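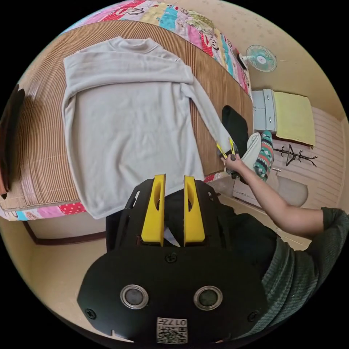 Folding on the bed vs. folding on a table

49 replies, page 1

lacerda_l
I keep seeing people swear by doing all their folding on a bamboo bed mat. The claim is that the slats are flat and cool and sweaters come out neater than on a quilt. I tried it on Sunday with one load and I can't say I saw any difference. Is there something to this or is it just what people do when they don't own a table?

ketsara_d
It works fine. You push the quilt up against the wall, lay the sweater out front side up, pull the sleeves straight and fold. On a soft quilt the sleeves bunch. I've done it this way my whole life.

lacerda_l
"My whole life" isn't a comparison though. Have you ever folded the same sweater both ways?

ketsara_d
No, and I'm not going to.

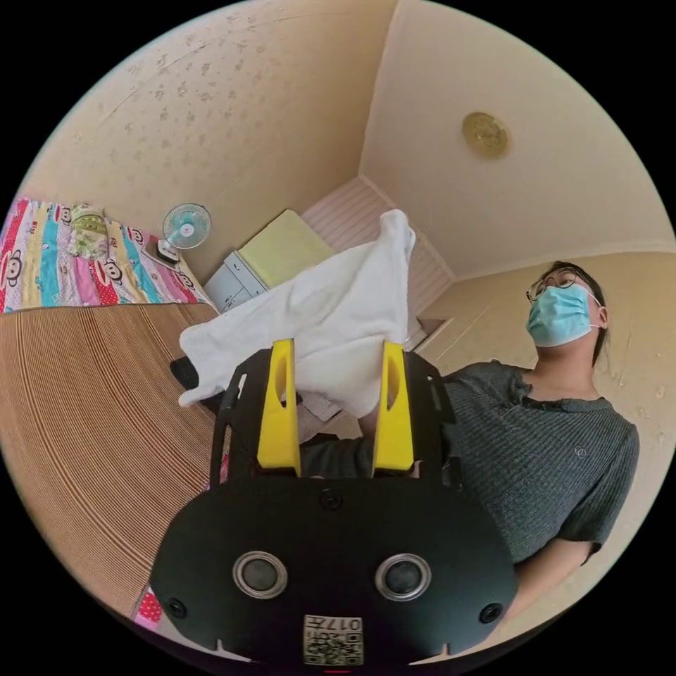 mzalewska
My problem with the bed is bending over. By the time I get to the towels my back is finished. Towels I do standing up, held by the corners, in half and in half again. Then the bed is only somewhere to put them down.

Also, does a knit not snag on those slats? Mine has a few rough ones at the edge and I lost a good sleeve to it.

wanpen_b
Rough slats mean the mat is old or cheap. Run your palm across it before you start. Mine is a Vimano and it's smooth all over.

mzalewska
Mine is also a Vimano. It was smooth all over too, for one summer.

ManuelaD
Before anybody buys anything: Sevau sells a "folding surface" for 31 dollars and it is a mat. A smaller mat. I measured it against the one on my bed and couldn't find anything it does that the bed one doesn't.

lacerda_l
Their page says it cuts folding time in half. Compared to what? On the floor with your eyes shut?

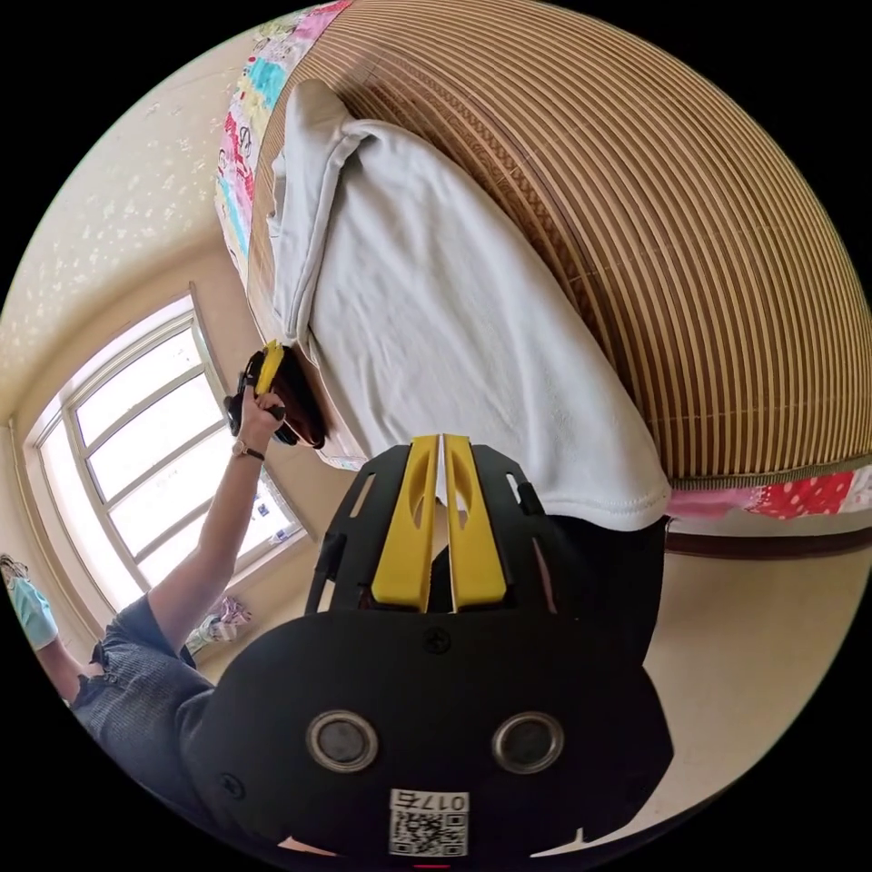
Re: Sweaters, thick knits

wanpen_b
For thick ones, sleeves in first, then the sides, then up from the hem in thirds. Don't let it hang over the side of the bed while you work. The weight drags the whole thing out of square.

ketsara_d
I fold up from the hem in half. Thirds makes a brick.

wanpen_b
A brick fits in a drawer.

ketsara_d
Not in mine. Two shallow drawers and that's all the room has.

mzalewska
Then why are we keeping the winter quilt out as well? Half of these bedrooms have more bedding on the bed than clothes in the cabinet.

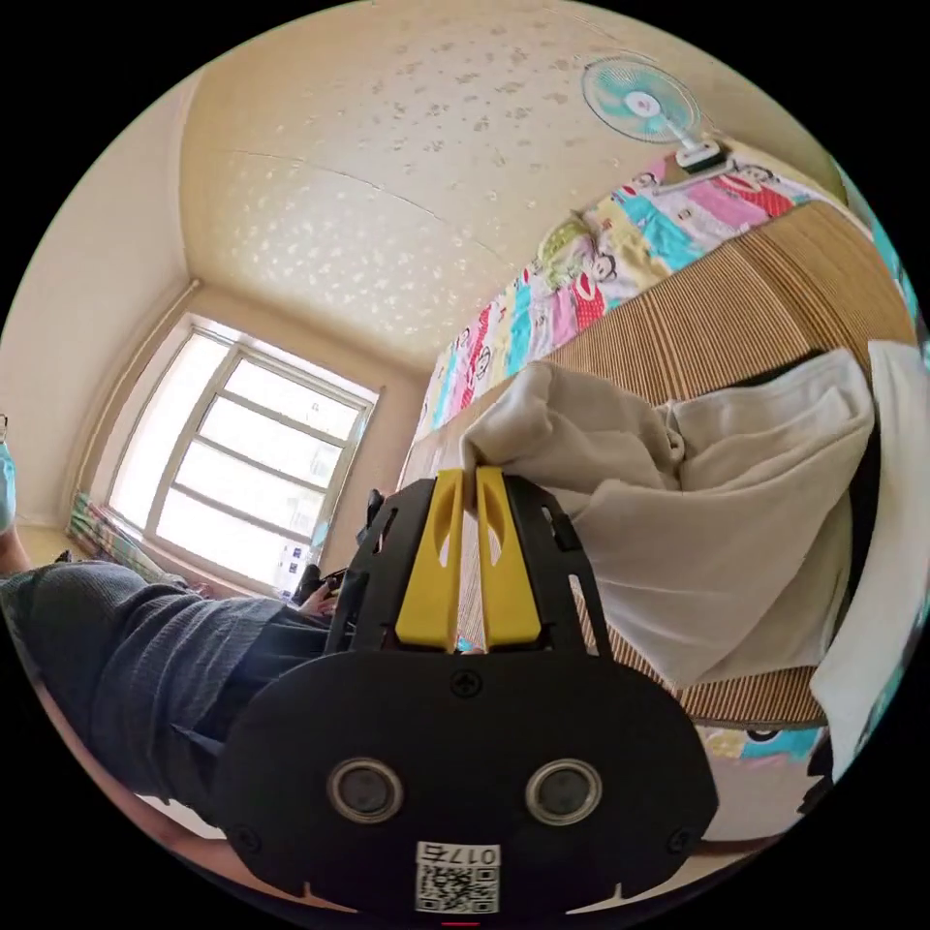
Fan on the wall over the bed, monkey quilt below it

ManuelaD
Does anyone fold with the fan running? I have an Avlow on the wall and I have to turn it off for anything light. Pillowcases are hopeless.

lacerda_l
Turn it to low? I'm not convinced a fan moves a pillowcase that much.

ManuelaD
Come over and see.

ketsara_d
Low is fine for sweaters. Off for pillowcases. I'm with Manuela on this one.

lacerda_l
OK. I'll do one more load on the mat and one on the kitchen table, same clothes, and post which pile looks better. My money is on no difference.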